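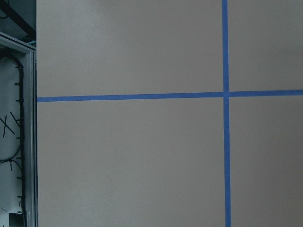
Which exposure setting do we use on the wrist camera when comparing the two arms?
Fixed, same value on both, auto off. Auto exposure drifts between runs and the offsets stop being comparable.

Ticket 56 - wrist cam offset, Corkow arm vs Rernmont arm
Opened by: Berhanu Woldemariam
Sep 21, 2020
Status: open

Corkow arm repeats fine. Rernmont lands off to one side, always the same side. Same camera, same Festo gripper body, same script.

Tried so far:
- swapped camera cable, no change
- reloaded calibration from May, worse
- slowed approach to 26 percent, slightly better, not enough
- lens refocused at 600 mm, no change

Then took the bracket off. One of the 3 screws was only finger tight. Done up now, threadlock on. Offset down to roughly half of what it was, so somthing else is still moving.

Next: rerun on the Jõgi controller with the blue tape cross as target, find the crossing point after every move and log it. Dont touch the tool frame untill that's in. If the drift follows the controller I'll split this into a second ticket - otherwise bracket goes back to the workshop.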